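Alistair Rankin has been selling off the contents of other people's houses for 17 years. He works out of two rooms behind the Eratwood parade of shops, and most of what passes through them is small: kitchen tins, costume jewelry, letter racks, lamps with the wrong shade.

"Furniture is the easy part," he says. "You measure it, you move it, you sell it. The drawers are what take the time."

A drawer from an ordinary kitchen can take him a whole morning. He tips it out on a table, puts like with like, and throws very little away on the first pass. Pens go in one tray and keys in another. Anything with handwriting on it is kept back for the family, even a shopping list.

His partner in the business, Pejman Karimi, came over from Salehi, a storage firm, and handles the selling. The two of them disagree about baskets. Karimi would sell every one. Rankin keeps them, and at last count they had 144 on the shelves.

"He thinks I'm hoarding," Rankin says. "I use them every day." 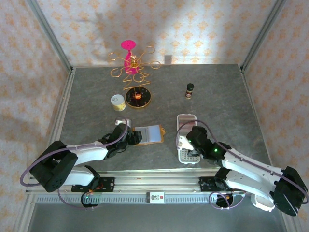 Small things sell better when they have some air between them, according to Karimi, and he is strict about the surface they sit on. He likes gray. A gold wire jewelry stand with curling branches shows up well on a gray marble pattern, he says, and the same stand on a brown shelf would be passed over. He puts the tall piece at the back and low things, a notebook or a white perforated basket, nearer the buyer. "People look at the tall thing first and then they look down," he says. "I didn't read that anywhere. I watched them do it."

Wallpaper is another matter. Karimi likes orange and peach behind metal. Rankin would paint everything white.

They do agree on spices. Bottles and jars from a kitchen are emptied, washed and sold without their contents, label left on if it is clean. A buyer named Sepehr Shojaei takes up to 700 a year for a prop house.

Rankin has a house to clear before the end of November, three floors and a cellar. He has asked the family for 2 weeks — they offered one.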